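The Case for the Low Table
Opinion, by Paraschiva Sârbu

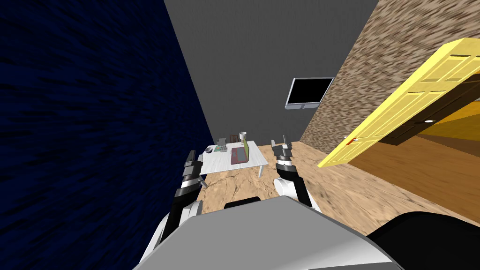
A low table in a rendered interior.

Public buildings are furnished, for the most part, by people who will never sit in them for long. The order is placed from a catalogue, the chairs arrive in stacks, and the room is declared ready. I wish to argue that this practice has cost our libraries, clinics and town halls a good deal of their usefulness, and that the remedy is modest. Every public room in which people are expected to wait, read or talk should contain at least one low table with seats to match.

The standard table in a public building is a desk in all but name. It is made for writing, and it asks those who sit at it to behave as if they were at work. A low table makes no such request. A parent may sit beside it with a small child who can reach the surface without help. An older visitor may put down a bag without lifting it to chest height. Two strangers may sit at right angles to each other and speak, or decline to speak, without either course seeming rude.

The reading room at Stidlow offers a useful case. When it reopened in April, the council had replaced two of its long tables with four low ones, at the request of the branch librarian, Nahuel Urrutia. The change met with some resistance. Regular readers of the newspapers, who had used the long tables for many years, wrote to say that the room had been made to look like a hotel. Mr Urrutia kept the remaining long tables for their use and moved them nearer to the windows, where the light is better. The letters stopped. The low tables are now occupied on most afternoons by people who did not previously stay, and the noise that was feared has proved to be the noise of ordinary conversation.

The objections deserve a fair hearing. The first is one of cost. Foltton, the supplier used by Stidlow and by several neighbouring councils, charges 600 pounds for a low table built to the standard required in public buildings, and a good chair to go with it adds considerably to the sum. This is a real expense at a time when opening hours are being cut. It should nevertheless be set beside what is already spent. The council at Zurnness paid 1000 pounds last year for a single display board in its entrance hall, and I have yet to meet a resident who has read it.

The second objection concerns access. Low seating is difficult for many people with stiff joints, and a room furnished with nothing else would exclude them. I accept this entirely. Mixed heights are the proper aim, and at least some of the chairs beside any low table should be firm, with arms. A table which can be approached by a wheelchair user must also remain in every room. These conditions are easily met if they are considered before the order is placed, and very hard to meet afterwards.

A third objection is heard less often but felt more widely, namely that comfort encourages people to linger. In the waiting area of the Navaratnam health centre the chairs were for many years bolted to the floor in rows, and I was once told that this kept the room orderly. It also kept patients facing a blank wall. If lingering is a difficulty in a clinic, it is hardly one in a library, where the whole service depends upon it.

Councils now reviewing their furniture budgets should ask their branch staff what is needed before they open the catalogue. The staff know which corners are used and which are avoided, and they are seldom asked.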